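半满的吸头盒怎么并盒：我的懒人整理法

打印本页 | 用邮件发给朋友
分享 37 · 评论 12

先说我是怎么开始写这篇的。二月份我们搬到133室，拆箱的时候我把各个抽屉里的吸头盒全翻了出来，好家伙，几乎每盒都是用了一半就扔在那儿的！有的只剩角上一小撮，有的中间挖了个洞，有的东一个西一个像被鸟啄过。我把散的全部归拢了一遍，一共296个吸头，够装好几盒的，就这么躺在抽屉里，而我们还在下单买新的。

后来我养成了一个习惯，每隔一阵子就把半满的盒子并一并。手法很简单，可是顺序和小细节挺影响心情的，所以啰嗦一点写下来。

先讲清楚适用范围：我说的是普通的非灭菌吸头，装在那种带翻盖、面上一排排圆孔的盒子里。灭菌的、带滤芯的、做RNA用的，请不要照着这篇来，开过盖就按你们自己的规矩处理。拿不准是不是用过的，也别心疼，直接丢。我曾经因为舍不得几个吸头，搭进去一整块板，到现在想起来还牙疼。

【要准备的东西】

一块铺桌子的布，颜色越实越好，绿的蓝的都行。我以前直接在白台面上弄，半透明的小东西掉下去根本看不见，找起来要趴着斜着看。铺上布以后好找多了，而且布面有点摩擦力，盒子不会一推就跑。布要提前抖一抖，有线头的换一块。

手套、一支马克笔、一卷标签纸。

一个小袋子或者废物杯，放掉在桌上的吸头。

再就是盒子本身。我习惯一次只拿两只出来，一只当“收”的，一只当“出”的，多了准乱。我试过一口气摆六只，结果搬着搬着忘了哪只在往哪只里搬，最后两边都是半满，等于白干（笑）。

【第一步：摆盒子】

两只盒子紧挨着放，边贴边，中间不要留缝。留缝的坏处是吸头掉下去正好卡在缝里，抠的时候容易把盒子碰翻。方向要一致，翻盖的铰链都朝后，盖子掀到底，让它自己立住。有些牌子的盖子弹性大，掀开又慢慢合回来，碰到这种就先压两下铰链，或者干脆把盖子拆下来放旁边。 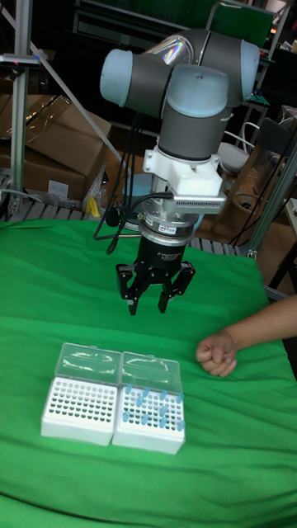 两只白盒并排贴紧，透明盖子向后掀开立着。

收的那只放哪边，看你惯用哪只手。我是右撇子，放左边，从右往左搬，顺。Ursina Pichler 跟我正好反过来，她说从左往右像写字，眼睛舒服。我俩为这个争过一个下午茶的时间，谁也没说服谁，你自己试两回就知道了。

【第二步：先决定往哪儿填】

这一步很多人跳过去，拿起来就插，最后插得满天星。并盒的意义就是把空位赶到一起，所以动手前先想好一个起点角，比如左前角，然后一行一行填，一行满了再开下一行。

如果你们平时用多道移液器，那就要按列填，保证整列都是满的。缺一个的列对八道来说等于废列，到时候八个枪头装上七个，吸完才发现有一道是空的，气人得很！只用单道的话就无所谓，按行按列都行，整齐就好。

收的那只里本来就零零散散有几个怎么办？两种做法：一种是先把它们挪到起点角去，再开始搬别的；另一种是不动它们，填到那儿的时候自然就接上了。我选第二种，少搬几趟。

【第三步：搬】

捏吸头上端粗的那一圈，不要碰尖。提的时候直着往上，等尖端完全离开孔面再横着走，别斜着拽，斜着一拽旁边的就跟着跳出来了。到了目标孔上方停一下，对准，慢慢放，感觉落到底再松手。
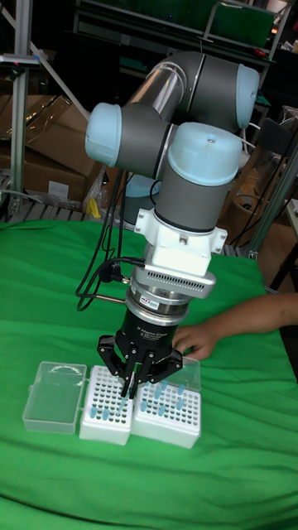 我一开始总嫌停那一下浪费时间，后来发现不停才浪费时间，对歪了尖端会顶在孔边上，弹一下就飞了。飞出去的一律进废物杯，不要捡起来再插回去，哪怕你觉得布刚洗过。

节奏上，我建议搬完一行就直起腰歇一下，顺便低头看看孔面：有没有浮着没坐稳的？坐稳的吸头上沿应该在一个平面上，蹲下来平视最清楚，高出来的那个轻轻按一按就好。别用掌心去压一大片，我干过，压歪了一排。

还有，规格千万别混。我们这儿最容易混的是100微升和旁边抽屉里那种稍大一号的，颜色差不多，长短也差不多，单个拿在手里真看不出来，插进同一只盒子里才会发现高低不齐。所以如果你填着填着觉得有一块“长高了”，停下来，多半是混了。不同厂家的也不要并到一起，就算标的体积一样，装枪的松紧也会差一点。Natanael Brito 有一回把 Gotley 的和 Sitthichai 的并在一盒里，那天整个上午移液器上的吸头都在往下掉，他还以为是枪坏了，拆开来上了一遍油。

【第四步：补散装的】

两只并完，收的那只往往还差一点才满，这时候可以拿散装袋来补。我们买的是400个一袋的，开了口以后夹好，别敞着。补散装的时候先倒一小把在干净的盖子里，再从盖子里一个个拿，不要把手伸进袋子里捞。

尖端弯的、口上有毛刺的顺手挑掉。对着光转一下就能看见，看多了很快的，几乎不用想。

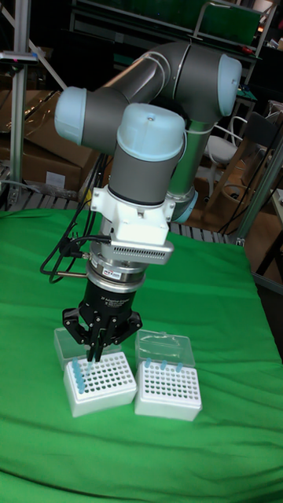

如果收的那只已经满了，出的那只还剩几个，就让它们留着，也照同样的办法靠一个角排好，下次它就是“收”的那只。别为了凑个空盒硬找地方塞，我见过有人把多出来的横着放在盒子顶上，再把盖子扣下来，下一个人一开盖，哗啦一下全撒了。

【第五步：合盖、贴标签】

合盖之前最后看一眼高度，然后从后往前慢慢扣，听到咔哒一声。扣不上就不要使劲，打开看看是哪个冒头了。

标签我贴在盒身侧面，不贴盖子，盖子会被人换来换去。上面写三样：规格、厂家、并盒的日期。再写个名字缩写也行，出了问题好找人（找的一般是我）。

空出来的盒子擦干净，统一收到柜子下层，盖子和盒身放在一起。以前我把盖子单独摞一摞，想着省地方，结果配对的时候对到头大，Predidov 那款盒子改过一次铰链，新盖子扣旧盒子就是差那么一丁点，死活扣不严。

【几个常被问到的】

要不要戴手套？我戴。手上有汗，而且吸头有时候会带静电粘手指，戴了手套稍微好一点，也不是完全没有。冬天静电厉害的时候，我会先把布拿去稍微喷一点水再晾到半干，管用一阵子。

能不能用镊子？能，用平头的，夹上沿，力气要小。我自己觉得比手慢，但盒子中间那几个周围都是满的、手指伸不进去的时候，镊子是真好用。

多久做一次？看你们用得多不多。我是抽屉里开过的盒子超过四只就动手，不看日子。拖久了一次要弄一大堆，脖子受不了。

上次有人留言问，并好的盒子能不能再拿去高压灭菌。看盒子和吸头的材质说明，能耐高温的可以，灭完等它凉透了再开盖，盖子里面有水珠的话放到烘箱里低温烘一烘。我们这儿的不灭，所以温度和时间我就不乱写了，以你们手上那款的说明书为准。

散装袋的夹子我用的是晾衣服的小夹子，文具店那种长尾夹太紧，会把袋口夹破。

最后更新：2023年6月18日
打印本页 | 用邮件发给朋友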